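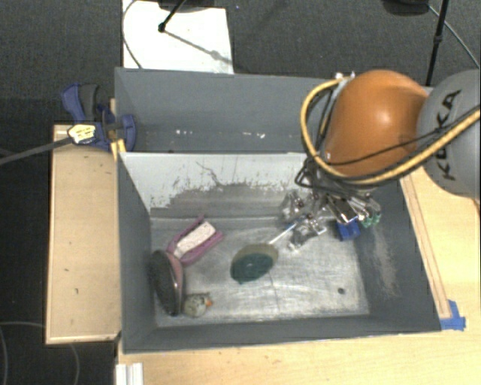 Cudis is offering its bin-picking service to small packing firms again, and the new leaflet promises 3000 picks a day from mixed bins with "no set-up to speak of". I have my doubts. The arm is a KUKA, which is fair enough, but the fingers are Cudis's own, and they have to cope with whatever is lying on the floor of a grey bin: a small toy rather like a bird, a paddle-shaped thing with a thin white handle, a dark oval lump with a rough face. A handful of oddments spread out like that is a kind test. Our members' bins come in full to the rim, with everything tangled.

Piret Sepp at Cudis tells me the trial set has 79 items in it and that the rate was worked out over eight hours. Over how many bins, she couldn't say. Nor does the leaflet give a figure for dropped or damaged goods - the first thing I'd want to see.

The monthly fee covers the gripper and software but not call-outs, and the contract runs for 104 weeks with no break. Obsa Hadgu has asked for a two-week trial using our own stock. Cudis has yet to reply, and I wouldn't sign before it does.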